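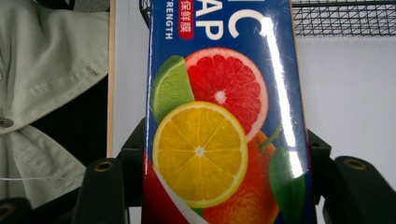

Kitchen & Pantry > Storage and wrapping

Cling wrap that clings to everything except the bowl

plullon_pantry
Hi all! I've been working through a drawer clear-out (long overdue, my mother would be ashamed) and I'm down to the wraps and foils. I have always bought the small rolls, 50 feet or so, and I go through them like water. My sister keeps telling me to get one of those giant 1000 foot rolls and be done with it. Is it worth it, or will I just be fighting the same tangled mess for years?

kramer_bakes
Get the big roll! I bake for a crowd every December and I would lose my mind without it. The box is heavier, so it stays put on the counter when you pull, and that alone is worth the drawer space.

Zarnside Nan
I'm going to disagree, with love. A big roll is wonderful until the cardboard goes soft, and then you have a mile of plastic and nothing to tear it on. I buy 100 foot rolls, 2 at a time, and I've never been sorry.

kramer_bakes
Fair point about the cardboard, Nan, but you can move the roll into a slide cutter. Mine is on its third roll and still cuts clean.

brirkow67
Does anyone else store theirs standing up? My drawers are too shallow, so the wrap lives on end in the cupboard next to the baking sheets – I grab it like a book off a shelf. I do like a box with bright fruit on it, too, easy to find when my hands are covered in dough.

Zarnside Nan
Standing up is fine, dear, but push the end tabs in first or the roll will drop out on your foot. Ask me how I know.

plullon_pantry
End tabs?? I have been using this stuff my whole adult life and never noticed any. Going to look right now – back in a minute!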